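Grimar Housing Renewal Program
Progress report to the Astora Fund
Reporting period: April to date

1. Purpose of this report

The Grimar Housing Renewal Program provides refurbished rental homes for households leaving temporary accommodation. Under the grant agreement, the program reports to the Fund on repairs, lettings, spending and tenant support. The period covered here is the first in which homes at both sites, Pinto Street and Hinix Court, were open for letting.
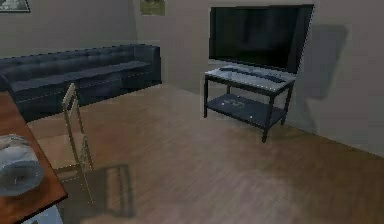
Page last changed: 16 November 2022

2. Repairs and refurbishment

The grant provides for the refurbishment of 84 homes. Work at Pinto Street is complete and the final inspection certificates have been filed with the city. At Hinix Court, 30 homes remain in the contractor's hands. Most of these are on the upper floors of the east building, where the original water lines were found to be in worse condition than the survey had indicated. The lines are being replaced in full, and the added cost has been charged to the contingency budget.

Delivery of replacement windows was late throughout the summer. The contractor moved crews to interior work during the delay, and the schedule for the west building was kept. The east building is now one quarter behind the schedule approved by the Fund.

3. Lettings

The waiting list stood at 794 households at the close of the period. Homes are offered in order of assessed need, with ground-floor homes held for applicants who have difficulty with stairs. Refusals were few and mostly concerned distance from schools.

The program has shortened the application form and now accepts a letter from a shelter or caseworker in place of a prior lease. Applicants had reported that the earlier requirement was hard to meet after a long stay in temporary accommodation.

4. Furnished homes

Some households arrive without furniture. The furnished option, approved by the Fund as an addition to the original grant, covers seating, a table and beds. Tenants may keep the items at the end of the first lease year or return them for reuse.
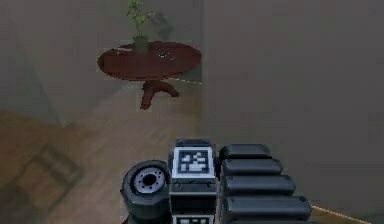
Round pedestal table and potted plant in the corner of a room.

Take-up has been higher among single applicants than among families. The program proposes to review the furniture allowance before the next budget is submitted.

5. Spending

Spending on construction is within the approved total after use of contingency. Staff costs are below budget, as 2 tenant support positions were vacant for part of the period. Both have been filled.

6. Matters for decision

The Fund is asked to approve a one-quarter extension for the east building at Hinix Court and the transfer of unspent staff funds to the furniture allowance. A revised schedule and budget table will be sent under separate cover.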